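Home Textiles and Care, Unit 7
Notes on washing, drying and storing dark clothes
Cristóbal Barrientos

Okay, so a few of you asked me to write up what I said last time instead of making you read your own handwriting, and I'm happy to do it. I've cleaned up the order a little. The bits about vinegar got moved, and I added a section on folding that we ran out of time for.

Why dark clothes fade

Dye sits in or on the fiber. How well it stays put depends on the fiber, the kind of dye, and how the fabric was finished at the mill. Cotton is usually colored with reactive dyes these days, and those bond to the fiber pretty well. Indigo mostly sits near the surface of the yarn, and that's the whole story of blue jeans. Polyester takes disperse dyes, which go into the fiber under heat and tend to hang on for years.

A lot of what we call fading is really wear, though. When cotton rubs against itself in the drum, tiny broken fibers stand up from the surface and scatter light, so a black shirt looks gray even when most of the dye is still in there. Remember the two swatches I passed around? Same bolt, same dye, and the dull one had just been tumbled more. If you got to look at it under the hand lens you saw the fuzz.

So you've got two problems, dye leaving and surface fuzz, and they want slightly different treatment. Cold water helps with the first. Less rubbing helps with the second – turn things inside out, don't stuff the machine, pick the shorter cycle.

Washing

Start with the label. I know, I know. The tub symbol with dots or a number gives you the highest temperature, and a line under the tub means go gentle. Two lines means go gentler still.

For everyday dark cotton I wash at the cold setting with liquid detergent. Powder is fine in warm water, but in cold it can leave pale streaks that people mistake for bleach spots. If you see those, rinse again before you panic!

Measure the detergent. Too much leaves a film that grabs lint and makes blacks look dusty, and the cap on most bottles holds a lot more than one load needs. The line you want is usually way down near the bottom.

New dark things get washed alone or with other darks the first few times. Test a hidden seam if you're nervous: damp white cloth, press for a minute, look for color. If plenty comes off, keep it away from anything light.

About vinegar and salt. People swear by both for "setting" dye. I've tried it with classes for years and I can't show you a difference on modern store-bought clothes. Vinegar in the rinse can help clear out leftover detergent, so if your towels feel stiff, go ahead, but check your machine's manual first and never mix it with bleach. I'll say that again on the quiz review. Never with bleach.

Drying

Sunlight breaks down dye, so dry darks in the shade or indoors with some air moving. If you only have a sunny line, turn everything inside out and bring it in as soon as it's dry.

Tumble drying is where most of the fuzz comes from. Use low heat and take things out while the thick seams are still a tiny bit damp. Stretchy fabrics really don't like heat (the elastane gets tired and you end up with baggy knees). I air dry anything with stretch in it, and my leggings last ages.

Wool and wool blends go flat on a towel. Roll them up in one towel first, press, unroll, then move them to a dry one and pat them back into shape. Don't wring.

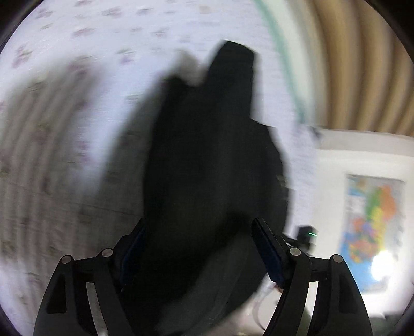 Knits get folded and wovens can hang, that's the short version. A heavy sweater on a hanger grows at the shoulders, and you get those two little horns that take steam and patience to get rid of. Shirts and jackets are happy on a hanger as long as it's wide enough. Wire ones from the cleaner are too narrow for almost anything with a shoulder seam.

When you fold, try to put the creases somewhere new each time. A dark piece that sits on a shelf for months with the same fold will often show a lighter line right along the edge, where light and dust get at it. Deep drawers are kinder than open shelves for this.

Never put away anything dirty for the season. Moths go for sweat and food, and old body oil turns yellow or stiff. Cedar smells lovely, but please don't count on it to stop an infestation.

For next time

Bring one dark garment you've owned for a while and have washed a lot. Look at the inside of a hem or under a collar and compare the color with the outside, then write a paragraph on whether you think you're seeing dye loss, fuzz, or both. Check the fiber label and include what it says.

If you missed the February session on stain types, get the sheet from a classmate before you start. We'll do pilling and fabric shavers after that, and I'll bring the shavers.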